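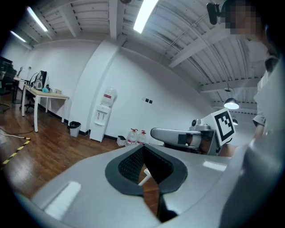 Wednesday, room notes, Musodcombe

Lights first, as that was the job carried over from last week. I went round with the light meter at 9.30 with the blinds as they were and again at 4.15, and wrote the readings on the plan. The tubes are fine at the moment. No flicker that I could see from the desks, and no buzz when the rest of the room was quiet. The bright patches are under the tubes and under the black pendant lamp, and anything pale and glossy picks up a hard white reflection from overhead. The thick white column at the back throws light about more than I'd expected and I get a higher reading beside it than I do two paces out. I would leave the tubes as they are and look at the pendants separately. They are on their own switch, the second from the left, and the label on it has faded. I have written PEND on a bit of masking tape for now.

The landlord's agent at Valdebenito wants the electricity meter read while we're at it. Reading at 4.20: 3,081. That goes on the sheet inside the cupboard door as well as in here. The last entry on the sheet is in pencil and I can't make out the final digit, so I haven't tried to work out the difference. Pen from now on please.

Ceiling

Did not touch it. It's painted white and crossed by beams, ribbed panels, pipework and conduit, and that makes it hard to follow any one run by eye. I started drawing the conduit on the right-hand side and gave up where it meets the beam. If the electrician needs the route he'll have to get up there with a ladder. The ladder is in the ground floor store and has to be booked. I asked for it for next week, morning for preference.

The air con unit at the back right is due its filter clean. I couldn't find who did the last one or when. The remote was in the drawer with the tape measures. New batteries put in, AAA, two. It was set to 17 when I found it, and that may be why the far desks have been complaining. I've put it to 21 and written so on the wall sheet. If it's too warm, say so on the sheet and don't just change it, or we'll be back to the same argument.

Cables

This took longer than the lights. I wanted every lead on the floor either up off it, taped down, or known about. I got through the left side and part of the right.

The white power strip by the plant desk is the worst spot. The leads are white, the strip is white, and they loop round each other enough that you can't pull one without moving the rest. I traced them one at a time with a bit of coloured tape on each end. Two go up to the desk. One goes under and along to the next desk. One had nothing on the end of it and has gone in the spares box. The strip itself should be screwed to the underside of the desk frame. There are plenty of cross bars to tie to, so it may not need screws at all, only the long Velcro ties. I have ordered a pack of 30.

A black lead on the right still crosses open floor in a curve. I've left it where it is until I know what length it needs to be. It wants either a rubber cover or a shorter lead. Measured the straight run, wrote it on the plan in green.

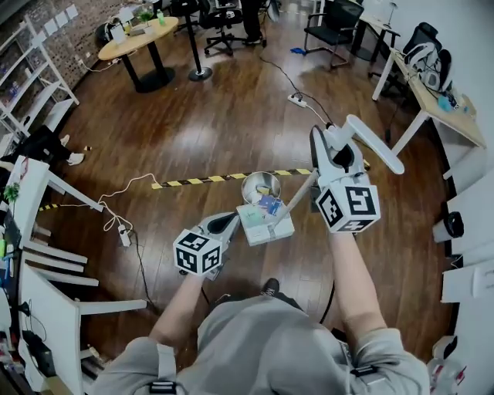
Box and steel bowl, with the tape line beyond. Power strip by the desk.

Floor tape: the yellow and black line is holding well on the brown floor. I pressed along it with a thumb from one end to the other. It has lifted in one place near the tables, where chairs get pushed back over it. I cut out the lifted bit and put a new piece in, overlapping the old by a hand's width at each end. The last person to patch it butted the ends together and that's where the dirt gets in. Wipe with the alcohol first, give it a minute, then tape. Don't stretch it while you lay it, it creeps back.

There was a question about whether the line should move nearer the desks. I'd say leave it. If it goes any closer, the chairs will be on it all day and we'll be patching it every week.

Box, cards and bowl

Put down what is meant to be kept together, as bits keep turning up on other people's desks. The set is the white box with the pale green top, the small coloured cards, the thin wooden stick and the stainless steel bowl. They live as one set. When you've finished, the cards go in the bowl, the stick goes across the bowl, and the bowl goes on the box. It's the only arrangement I've found where the cards don't slide off when you carry it. I tried them straight on the box lid and lost several under the desk within a few steps.

The bowl rings if you drop it on this floor and the people on calls don't like it. I've asked Jollov for a price on the felt feet they sell for trays, and on a thin mat. Failing that a tea towel folded in four will do. The stick is not a stirrer. Someone asked. Please keep it out of the kitchen.

I've not labelled the cards. If we label them we need to agree how, and the last time we labelled something without agreeing we ended up with two systems. Put ideas on the wall sheet.

Tables

The round table with the black legs is a good table in a slightly poor place. People put drinks down on it on their way past and then forget them. I'd like it to be the plant table and nothing else, so the potted plant stays, and bottles go back to whoever brought them. The black pole base next to it belongs to the standing table. The top for that one is still waiting on its bolts. M8, and the packet that came with it had M6 in it. Wrote to the supplier at lunchtime.

The yellow flowers are on the white table over by the brick wall. They're in quite a small container, so the water wants checking more often than you'd think. I've put it down as a daily job for whoever opens up. The blue plastic box at the end of that table can stay where it is. I did ask round whether anyone minded it and got no reply, so I'm taking that as a yes.

Desk chairs: I tipped up the black ones nobody was using and cleared the castors. Mostly hair and thread, one bit of cable tie. Two castors on the mesh chair at the right-hand side are stiff even when clean. A drop of silicone, no change. New castors are a push fit, 11 mm stem, and I've put them on the list.
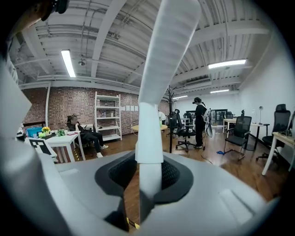 Shelves and brick wall

The tall white unit has far more room on it than we use. Five shelves, with a few small bottles and boxes spread over them. That's fine for now, but it invites people to leave things, so I'd like to decide what each shelf is for before it fills up. My suggestion:

Top: nothing heavy. Empty boxes we mean to send things back in.
Second: tapes, ties, labels, marker pens.
Third: the small bottles. Alcohol, cleaner, silicone, all facing front.
Fourth: the box, cards and bowl set, at a height where it can be lifted down with both hands.
Bottom: spare leads, in the lidded crate, with the lid on.

The feet are not level. There's a slight rock if you lean on the left upright. I put a folded bit of card under the front foot and that cured it, but it wants a proper plastic shim. It also wants fixing back. The wall is brick, so the bracket will need plugs. I would rather go into the mortar than into the brick, and I'd like Valdebenito to say yes in writing before anyone gets the drill out. Mind the thin white pipe on that wall. I don't know what's in it, and until somebody can tell me it should be treated as live or full.

The Pindament brackets we have left over from the other room will fit the uprights. I held one up to check. The holes line up if you turn it the long way round. There are 8 in the bag, and no screws with them.

Papers on the wall

The row of white sheets next to the shelves is stuck on with tape, and tape doesn't like this brick. One corner had come away this morning and I pressed it back, knowing it won't last. The surface is too rough and a bit dusty. Options are a cork strip along the top fixed at the two ends, or a board standing on the floor and leaning. I prefer the strip. If we go for it then it can be done at the same visit as the shelf bracket, same plugs, same drill bit.

Please don't use the blue putty. It leaves a stain on the brick that I spent part of the afternoon on, with a nylon brush and warm water, and you can still see where it was if you know.

Left to do

Ladder, then conduit route.
Filter on the air con unit.
Velcro ties for the power strip when they come.
Cover or shorter lead for the right-hand run.
M8 bolts for the standing table.
Castors, 11 mm stem, two.
Write to Valdebenito about the wall, and ask about the pipe in the same letter.
Price from Jollov, mat and felt feet.
Proper label for the pendant switch.

Plan is in the blue folder. Green pen is cable lengths, red is light readings. The pencil marks along the bottom edge are mine from the first visit and can be rubbed out.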